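Section 4. Showing the can task by remote control

Read this before you put the gloves on. The Stestar brochure says a new operator can teach a task "in an afternoon." Nele Heitmann, who wrote the first version of this section, took 857 attempts to get a set worth training on, and she had done it before. Plan your time on her number.

4.1 Before you start

1. Lay the foam mat flat and press the joins down. A raised seam will tip the tray.
2. Put the tray in the middle of the mat.
3. Place the cans. Use empty ones until you trust your own hands.
4. Bring both hands to the open position and hold still for 2 seconds. The recorder needs a clean start.

CAUTION: Keep your own fingers away from the mat while the link is live. The stop pedal works, but it works after you have noticed the problem.

4.2 Recording an attempt

5. Start the recording, then move. Go slower than feels natural.
6. Bring the hand in from the side, with the thumb low.
7. Close on the can gently. Soda cans dent, and a dented can behaves like a different object.
8. Lift, place, open, back away. Stop the recording only after the hand is clear.

Can handling, three views over the mat and one close up at a gripper: 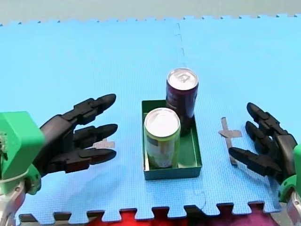
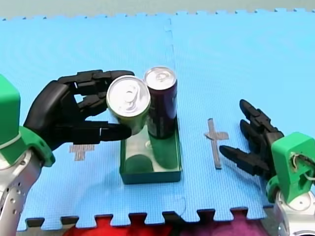
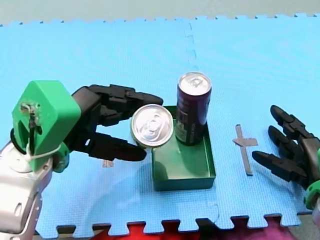
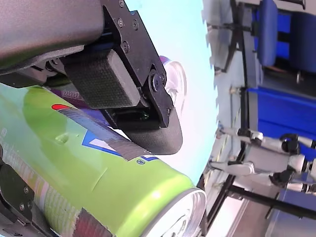
9. Mark the attempt "keep" or "discard" right away. Don't leave it until the end of the session, when they all blur together.

Note: The software offers to score attempts for you. We left this switched off. In our December trial it passed several where the can had been dropped and nudged back into place, and a robot trained on those learns to drop cans.

4.3 How many is enough?

The Lallura add-on shows a green bar when it thinks you have enough attempts. We have not found out what the bar measures. Our full set ran to 3,923 attempts across all tasks, and the bar was green long before the robot could do any of them reliably.

10. Train on what you have, then test with the cans moved a little from where you recorded them.
11. If it fails, record more attempts at the spots where it failed — more of the easy ones won't help.

CAUTION: A good run with the cans in their usual place tells you very little. Do not demonstrate to visitors on the strength of one.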